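Call for Participants: Handwriting Legibility and Note Recall in Adult Learners

Posted 08/05/2025
Location: Lund, plus remote participation for part 2
Contact: Ditte Eyvindsson, study coordinator

Gendo is recruiting adults for a study of handwritten note-taking. The study compares three writing conditions (print, cursive, and the participant's own habitual mix) and measures how well notes taken under each condition can be read and used by the writer after a delay. A secondary question is how well the same notes can be read by a stranger.

We need 84 participants. Recruitment remains open until all places are filled or until the end of June, whichever comes first. Applications are handled in the order received, subject to the balancing requirements given under Selection.

Background

Most published work on handwriting speed and legibility uses schoolchildren. Adults who write by hand daily, and adults who have almost stopped doing so, are less well covered. Our pilot, run last year by Hatem Hajji, suggested that adults who describe their own handwriting as poor are often able to read it back without trouble the same day, and that the difficulty appears later. The pilot was small and used a single lecture as source material, so the result could not be separated from the difficulty of the lecture. The present study uses four lectures matched for length, speaking rate and vocabulary level.

The recordings and printed texts were prepared by Aldana Saavedra. Scoring keys were written before any data collection and will not be changed while the study is running.

Who can take part

You may apply if all of the following are true:

You are 18 or older.
You read and write English comfortably. It does not need to be your first language.
You can write by hand for 40 minutes with short breaks.
You can attend two sessions in Lund and complete one task at home.
You have normal or corrected vision at reading distance.

You cannot take part if you took part in the pilot, if you have been trained in shorthand, or if you have had surgery or a fracture in your writing hand or wrist in the past year. Left-handed writers are welcome and are in fact needed. Writers who switch hands should say so on the form; we will contact you before assigning a place.

People with dyslexia or dysgraphia may apply. Their data will be analyzed as a separate group. The form asks about this, and an answer of "prefer not to say" does not affect eligibility.

What you will do

Session 1 begins with consent and a short questionnaire on writing habits: what you write by hand, how often, with what, and whether you were taught cursive at school. You then copy a printed passage at your normal speed and again as fast as you can while still producing words you expect to be able to read. This gives a baseline for each writer.

After a break you listen to two recorded lectures through headphones and take notes. For one lecture you will be told which style to use. For the other you write however you like. Paper is ruled, 8 mm spacing, and is supplied. Pens are supplied as well. If you have a strong preference for your own pen, bring it, but it must be black or dark blue ink and not erasable. Pencil cannot be scanned reliably with our settings. We collect the notes at the end of the session.

Session 2 takes place 18 days later. A deviation of one day in either direction is acceptable; anything more and the data cannot be used, so please check your calendar before you apply. You get your notes back and answer written questions on the two lectures, first without the notes and then with them. You also mark any word in your own notes that you can no longer read. The remaining two lectures are then played, and you take notes on each.

Part 2 (at home) is a reading task. You receive scanned notes written by other participants, with names and identifying content removed, and type out what they say. The text you type is compared with a transcription checked by the writer. Part 2 needs a computer with a full keyboard and a screen at least 13 inches wide on the diagonal. It cannot be done on a phone. You may stop and resume, but each individual page must be finished once opened.

Please do not look up the lecture topics between sessions. None of them are confidential, but prior reading would raise your scores in a way we cannot correct for. If you discover in session 1 that you already know a topic well, tell the person running the session. A substitute lecture is available for each topic.

Compensation

Participants who complete both sessions and part 2 receive 1,200 SEK. The amount is paid by bank transfer after part 2 has been submitted and checked for completeness. Accuracy does not affect payment. Participants who complete session 1 only receive one third of the total. Local bus or train fares are refunded against a receipt. We do not refund parking.

Payment is taxable income under the usual rules, and you are responsible for reporting it if required.

Selection

The study is balanced by age band and by self-reported writing frequency. When a group is full, further applicants in that group go on a reserve list. At the time of posting, the groups most in need of applicants are:

Adults over 60 who write by hand less than once a week
Adults under 30 who write by hand daily
Left-handed writers of any age

Applicants who do not fit one of these groups should still apply. In the pilot, roughly one place in ten was reopened after a cancellation -- usually at short notice -- and reserve applicants were called in order.

Data handling

Original note sheets are stored in a locked cabinet and identified by a number only. The list linking numbers to names is kept separately by Žydrūnas Žukauskas, who has no part in the scoring. Scans are stored on an internal server. The linking list is destroyed when the last payment has been made, and after that point we can no longer locate or remove an individual's data. Until then you may withdraw at any time, without giving a reason, and your sheets will be shredded or returned to you, as you prefer.

Samples of handwriting may be reproduced in reports. This requires a separate signature on the consent form and is optional. Samples are limited to single words or short phrases.

Lecture scoring is done by two raters working independently. Disagreements go to a third rater. Raters do not know which writing condition a sheet belongs to, although in practice the style is often visible on the page, and this limitation will be stated in the report.

Part-time rater position

Separately from the call above, we are looking for one additional rater for the scoring period. The work is paid by the hour and can be done on weekday afternoons or evenings. Applicants should be able to apply a written scoring key consistently over long sets of similar material. Experience in exam marking, proofreading, archival transcription or data entry is useful. Raters may not also be participants. Training takes two afternoons and is paid. A short trial set is scored by every applicant, and agreement with the reference scores is the main basis for the decision. Send a one-page summary of relevant experience to Grímur Hjaltadóttir at the Gendo office with "Rater" in the subject line.
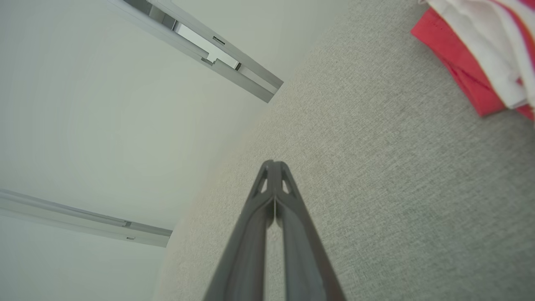

Can I take part if I normally type everything and hardly ever write by hand?

People who rarely write by hand make up one of the groups we are recruiting, and no practice is needed before session 1. Please do not practice specially for the study.

Practical details

Sessions are held in small groups of up to six. Each participant has a separate desk and headphones. Desk height can be adjusted on request, and a sloped writing surface is available for those who use one at home. Session 1 takes two and a half hours including breaks; session 2 takes slightly longer. Water and coffee are provided. Phones are switched off during the lectures.

The building has step-free access and an elevator. If you need large-print instructions, a different chair or additional breaks, note this on the form so that it can be arranged in advance. Extra breaks are added between tasks and not during a lecture, as the recordings cannot be paused.

If you are ill on the day of session 1, you can be moved to a later group. If you are ill on the day of session 2, call as early as possible -- the one-day margin is fixed.

How to apply

Request the application form from Ditte Eyvindsson at the Gendo office, by e-mail or by phone. The form takes a few minutes. Write "Note study" in the subject line and state whether you prefer morning or afternoon sessions. Do not send handwriting samples with the form; they will be discarded unread.

You will receive a reply within five working days stating that you have been offered a place, placed on the reserve list, or found ineligible. An offer lists three possible pairs of session dates. Choose one pair and confirm in writing. Places not confirmed within a week are passed to the next applicant on the list.

Participants who want a summary of the results can tick the box on the consent form. Individual scores are not given out.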